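Jan 16, 2023

# Pay the demonstrators like the skilled workers they are

Most of the talk about teaching robots by demonstration is about the model. Which one, how big, how long it trained. I have spent three years on the other end of it, scheduling the people who sit at the controls and move the arms, and I think we have the order of importance wrong. The demonstrations are the product. The people who make them should be hired, trained and paid on that basis.

At Lornbridge, where I work, a new operator used to get one afternoon of instruction. We showed them the controls, let them pick up a few things, and put them on the schedule the next morning. The thinking was that anyone can put a bag in a basket. That is true if you use your own hands. Through a pair of grippers you have no feeling in the fingertips, and cloth does not behave. You grab a corner and the rest of it folds under. You press too hard and drag whatever is beneath it.

In November we went back through 3,000 recorded demonstrations of tabletop sorting and threw out a good share of them. Very few were outright failures. Most of the rejected ones reached the goal, but the operator had hesitated, let go, grabbed again, or nudged an object across the table until it happened to be in a good spot. A model trained on that learns to hesitate and nudge. It has no way of knowing which parts the operator would have done differently.

Ainhoa Ibarra, who ran the review with me, argued for keeping the messy ones. Her case is that a robot needs to see recoveries, because it will make mistakes and has to get out of them. I agree with her up to a point. A recovery done on purpose by someone who knows what went wrong is worth having. An operator flailing for 80 seconds is something else, and from the success label alone you can't tell the two apart.

The other common objection is cost. Bereket Woldegiorgis made it to me in a budget meeting: hire cheaply, collect a lot, filter later. But filtering is also labor, and it's done by engineers who cost more than operators. We paid for those bad recordings when they were made and paid again to find them.

There is also the option of guiding the arms directly by hand. I like it for single-arm jobs with hard parts. You can feel contact and you make fewer silly errors. With two arms and a limp object it gets awkward fast, and you end up standing in your own way. For that kind of work I would still choose remote control and a practiced operator.

Soft goods are where the practice shows. 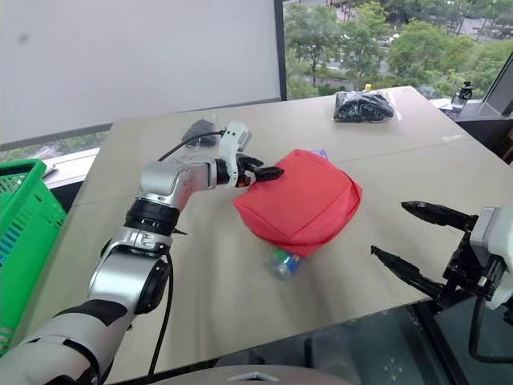

*Left gripper at the corner of the red pouch, right gripper open. A small plastic bottle is tucked partly under the lower edge.*

A beginner looks at a table like this and goes for the pouch, since it's the biggest thing within reach. An experienced operator looks at what is under it first. Do you lift the corner and take the bottle with the other hand, or move the pouch clear and come back? Either can be right. What matters is that the choice is made before the arm moves, and that it is made the same way next time.

That kind of judgment takes weeks to build and it leaves when the person leaves. We have lost good operators to warehouse jobs that paid slightly more. Each time, the replacement's early recordings were the ones we later deleted.

So my proposal is simple. Give operators a real training period and don't keep the data from it. Let them mark their own bad takes without a penalty against their daily count, or drop the daily count altogether. Put them in the room when tasks get written, because they know which instructions make no sense from the chair. And raise the wage enough that people stay past the point where they get good.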